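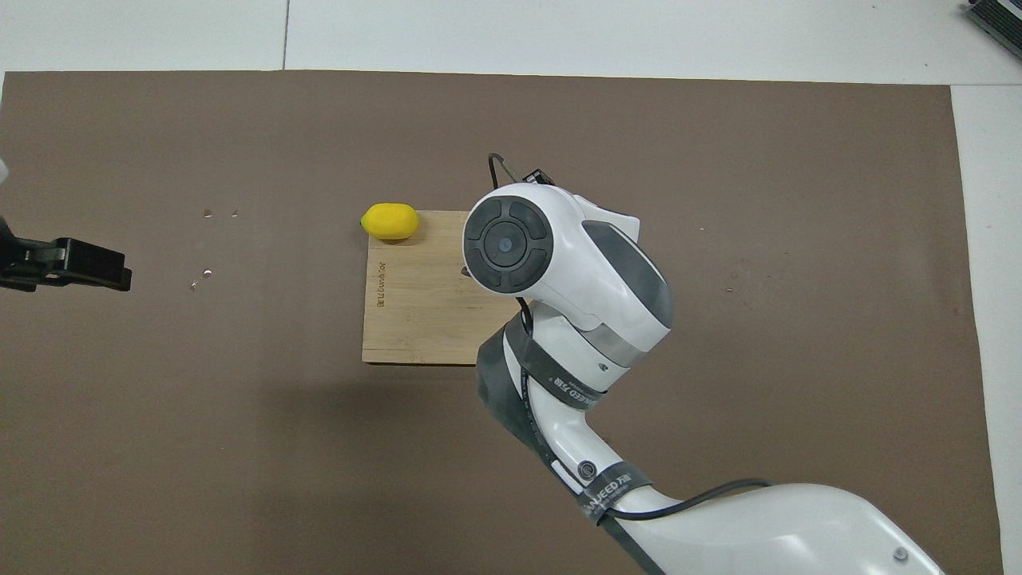
4.2 Choosing and preparing a work surface

The Curkura kitchen scale measures load through four feet, and any movement under those feet changes the reading. Place the scale on a level, rigid surface before calibrating. A kitchen bench or a fixed table is suitable. Where the surface must be protected from flour or oil, a single large sheet of brown paper may be laid over it, as on the white table shown with the bamboo cutting board. The sheet must lie flat under all four feet. Cutting boards are not to be used as a base for the scale. They may be weighed on it as containers, subject to section 4.5.

Do not place the scale across a join between two bench panels. A height difference too small to feel can still lift one foot.

Caution: Keep the scale clear of cooling vents, range hoods and open windows. Moving air across the platform produces a drifting reading, most noticeable below 13 g.

4.3 Levelling

1. Remove the transit card from beneath the platform. Retain it for storage.

2. Set the scale in position with the display facing you and press lightly on each corner in turn. If the scale rocks, turn the foot on that corner anticlockwise until contact is made.

3. Check the bubble at the rear of the housing. It must sit wholly inside the ring. Adjust the front feet first.

4. Tighten the locking collar on each foot by hand. Do not use pliers.

Note: Scales supplied before August have fixed rear feet. On these units only the front feet can be adjusted, and a bench with a fall towards the wall may not be usable.

4.4 Calibration

Calibration is required on first use, after a battery change, and whenever the scale has been moved to another room. Use the 600 g reference weight supplied. Coins, tins and bags of sugar are not acceptable substitutes.

1. Leave the scale switched on and unloaded for 2 minutes.

2. Hold UNIT until CAL appears, then release.

3. Wait for the display to show 0. Do not lean on the bench during this step.

4. Place the reference weight in the centre of the platform. The display will flash and then hold at 600.

5. Remove the weight. If the display does not return to 0, repeat from step 2.

6. Clear the surface around the scale and check that the paper covering, if used, has not crept or wrinkled under the feet.

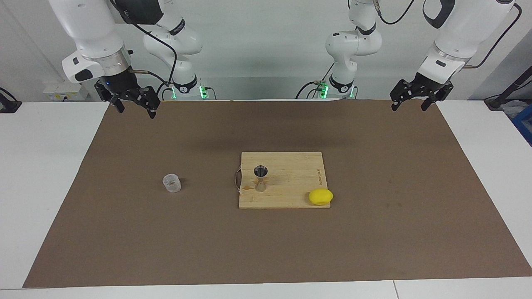
4.5 Weighing with a container

1. Place the empty bowl, tray or board on the platform. It must not touch the bench, the wall or the display housing.

2. Press TARE once. The display returns to 0.

3. Add the ingredient. For liquids, pour slowly and allow the figure to settle before reading it.

4. To add a second ingredient, press TARE again and continue.

The combined weight of container and contents must not exceed the capacity marked on the underside of the platform. Tare does not increase capacity.

4.6 Error codes

E2: Overload. Remove the load immediately.

E13: Unstable reading. Repeat sections 4.2 and 4.3.

LO: Batteries low. Replace both together and recalibrate.

Replacement feet are ordered from Stillesden under part number 647. Colour is grey only.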